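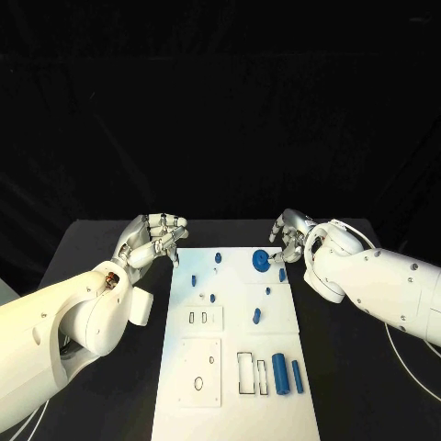 Chapter 4
Laying Out Parts for Assembly

Before any two parts are joined, they have to be put somewhere. Where they are put decides how far a hand has to travel, how often the worker has to look away from the work, and how easy it is to tell that a part is missing. This chapter is about the surface on which small assembly work is done and the way parts are arranged on it. Fastening itself is covered in Chapter 5.

What you will learn

How to choose a work surface and an assembly board
How to sort parts by the order in which they are used
How color is used to tell one group of parts from another
How to read and fill in a layout sheet

Words to know: assembly board, kit, reach zone, layout sheet, stray part

4.1 The board and the table

An assembly board is a flat panel that rests on the table and holds the parts of one job. It does two things. It marks off the area where work takes place, and it lets a half-finished job be lifted and moved without being taken apart. A light board on a dark table has a clear edge, and a part that has rolled off it is easier to find.

Boards come in many sizes. A board that is too small forces parts to be stacked. A board that is too large puts the far corners out of comfortable reach, and workers stop using them. For seated work, the back edge of the board should be no more than 40 centimeters from the front edge of the table. Larger jobs are better split between two boards.

The area behind the table matters too. Shelves, windows, and people walking past all draw the eye. Many shops hang a plain curtain or put up a plain panel behind the bench. A dull, dark cloth works well and does not throw light back at the worker.

4.2 Scattered parts and sorted parts

Most jobs start with the parts scattered. They are tipped out of a bag or a bin and land where they land. A worker can start from there, and for a kit with very few parts this may be the quickest way. As the number of parts grows, the time spent searching grows with it.

Sem Hoekstra, who trained bench workers at the Lambrechts plant in Skurnusau, kept records of search time on one product, a small pump housing with 14 parts. The plant built about 4,000 of them a year. When the parts were left as they fell, searching took up more of the job than joining did. When they were first set out in order of use, the extra step was made up before the housing was half built.

Color can do some of the sorting. If the parts that stay fixed are one color and the parts that move are another, a worker can separate them at a glance. Color should never be the only guide, though. Some people do not see certain colors well, and suppliers change their materials.

4.3 Reach zones

The near zone is the area both hands can cover with the elbows at the sides. The far zone is the area reached by stretching out the arm. Joining is done in the near zone. Parts used first go at its edges, and parts used last go in the far zone.

Before you read on

Take any kit from the class cabinet and tip it onto your board. Without sorting it, write down the part you would pick up first and the part you would pick up second. Keep your notes for Exercise 2, where you will draw a layout sheet for the same kit.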